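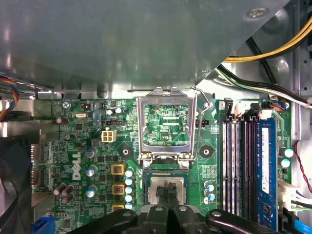
10/2/23

Back on processors. I had hoped that by February we would be on to something with fewer ways of going wrong, but the plan for Ulura says 200 good examples of the chip going into its socket and we have 40, so chips it is.

The old Dell was still open on the bench from Friday. I have grown fond of it in the way you grow fond of a difficult aunt. The case is deep, the big grey metalwork hangs over the very part of the board we care about, and the wires wander across wherever they like. Moges, the rig before this one, only ever worked on bare boards laid flat on a mat, and its results looked wonderful until August, when someone put a real computer in front of it and it went to pieces. So now everything is done inside the case, and I have a stiff neck.

Spent the first hour getting worse at my job. Driving the gripper by hand is a knack and mine goes away over a weekend. You bring the fingers down closed on top of the chip, feel for nothing at all (there is nothing to feel, you are holding a pair of handles on the other side of the desk), and guess from the picture on the screen how near you are. The load plate has to be up and out of the way, and so does the little wire lever, which stands exactly where I would like to put my wrist if I were a robot. Clipped it twice before tea. Both runs marked as failures and kept, as the rules say we keep them. I do wonder what Ulura will make of my failures. It may conclude that clipping the lever is a sort of greeting.

Then the argument with myself about what counts as good. If the chip is seated but I dithered over it for half a minute first, is that a good example? The sheet says yes. The sheet was written by people who have not watched me dither. I have started throwing out the worst ones before they reach Drorkus, which does the sorting, and then feeling guilty and putting them back. Today's rule: if I swore, it goes in the maybe pile. The maybe pile is now the big pile.

Drorkus fell over after lunch anyway. It had decided that the clock on the wrist camera and the clock on the arm were living in different years, and would not accept anything until they made up. Restarted it, restarted the arm, restarted the kettle. The store stands at 1,362 clips across all the tasks, most of them memory sticks, which are easy and which I now miss. You push, they click. A processor gives you no such encouragement.

Better later on. Went slower, came in from higher up, and stopped trying to be clever with the last bit. Several in a row that I would be happy to show to anybody. Must write down the height before I forget it.

Birby is due a turn on the bench tomorrow and I shall have to move all this. Need new labels for the tray. Also need to ask about a chair that goes up.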